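Notebook, small table by the wall: cups
February, 9:40

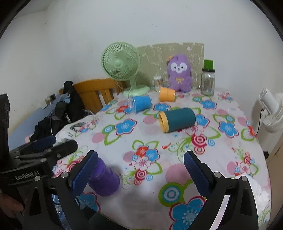

Page last changed: February, 16:12

Started with the cups on their sides on the flowered cloth. Purple, teal with the yellow rim, blue, small orange. The fan, the stuffed toy with the crown, the small clear container and the jar with the green lid stay where they are along the back. They belong to the table and I don't want to carry them off and bring them back every time.

Aim for today: get the cups upright and then nested or parked, and settle where they live so the next person finds them in the same place.

Order I used: purple first, then teal, then blue, orange last. Tried it the other way once and kept reaching over the near ones. Purple is the easy one to get at. Orange needs a straight arm past everything else.

The cloth is a problem. It creeps toward whoever is working. Pulled it flat twice before noon and clipped the front edge to the table with two binder clips from the Prondow box. Better after that. The print is also busy enough that I lose small things on it, and a swab on one of the white petals is very hard to see. The plain gray cloth from Lindqvist is still in the wash. Swap when it is back.

Teal cup rolls if the cloth has a ridge under it. Set it down with the open end toward the fan and it mostly stays put.

Fan: leave it off while the cups are being moved. The cable goes off to the left, keep it on that side. Do not bring it across the front.

Jar is nearly empty. There is a refill bag on the Inda shelf marked 1000, second from the top. Did not open it today. Two more bags behind it, marked 2000 and 3000, and those are for the other room.

Parking places, as agreed at Brudari before lunch:
purple and teal, left half, upright
blue and orange, right half, upright
swabs stay at the back with the lid on
toy stays at the back

Wrote 53 on a piece of tape and stuck it under the table edge so this table matches the list by the door. The old tape said 35 and had been wrong for a while.

14:30. Went through the whole thing again from the start with the clips on. Cloth held. Knocked the orange cup over putting blue down, so the right half needs more room between the two. Moved the orange spot a hand's width toward the wall and changed it on the list.

To do: gray cloth, more clips, wipe the fan grille, ask whether the jar should be refilled or put away.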